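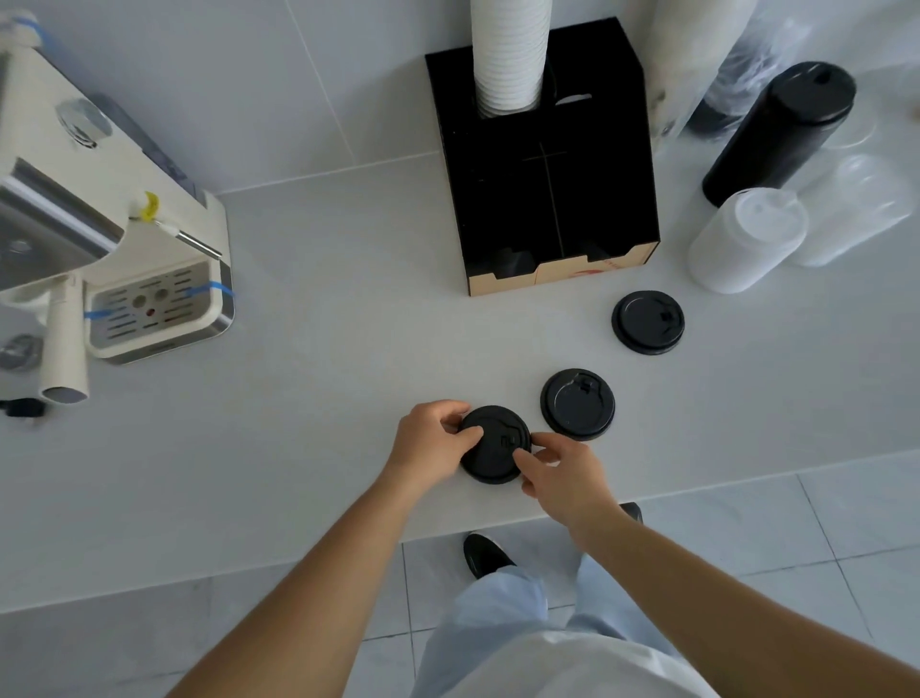 *Two hands, three black lids, and plenty of cups at the coffee counter.*

# How Do You Teach a Robot to Make Coffee?

You learned to tie your shoes by watching someone and then trying it, right? Robots can learn from people too!

At Prodport, a team is teaching a robot named Stollen to help at a coffee counter. Stollen doesn't know what a lid is. It doesn't know which side goes up, or how hard to press. So a person shows it, using their own hands, while a camera looks down from above.

One try is called a **demonstration**. Pick up a lid, put it on a cup, press around the rim. Done! Then do it again with the cup in a new spot. Tsz-kin Pan has recorded 237 demonstrations so far, and the team wants 1,000!

There's another way to teach, called **teleoperation** (say it: TELL-ee-op-er-AY-shun). A person moves a set of controls, and the robot's arms copy every move. It's a bit like working a giant puppet!

A computer studies all those tries and looks for patterns. Where do the fingers go first? When do they let go?

**Try it!** Put a lid on a cup very slowly. Count each little move your fingers make. Could you explain them all to a robot?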